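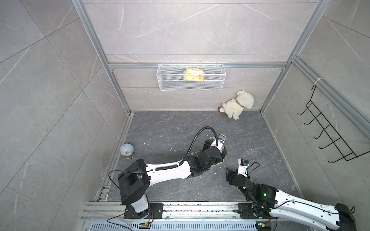 Clearing a gripper overload fault on a two-arm cell
12 Nov 2021
By Shona Lamont

This procedure covers the overload fault on the Drumus arm controller when it appears during a pick from the wire basket. It applies to both arms. On our cell the fault came up at cycle 728, with the wrist servo drawing over 400 mA at a position where it should have been nearly idle.

The usual cause is a fingertip hooked in the mesh. The servo keeps driving toward its target, the current climbs, and the controller drops torque on that joint only. The other joints stay powered. Treat the arm as live until the supply is off.

1. Press the stop on the Munro supply. Support the upper link by hand before you do — the shoulder has no brake and the arm will fall.

2. Free the fingertip by moving the basket. Lift it off the rail and work the mesh away from the gripper. Do not turn the wrist by hand against a loaded gear train.

3. Check the conduit between the upper link and the wrist. It needs enough slack for full wrist travel.

4. Restore power and read the fault register. Code 49 is a plain overload and can be cleared. Any other code, leave the arm off and swap the servo.

5. Home one arm at a time, with the other parked at its own end of the track. Homing both together is how we bent a camera bracket.

6. Compare the wrist encoder with the value logged at calibration. Ours should read 3185 at home. If it is off by more than two counts, recalibrate before running anything.

7. Run five empty cycles at quarter speed, then one with a soft bag in the basket.

If the fault returns within the same shift, lower the current limit in the Mellen config file and move the approach point farther from the front mesh. Raising the limit hides the fault and strips gears.

Questions or corrections: contact Shona Lamont | © 2021 | Back to top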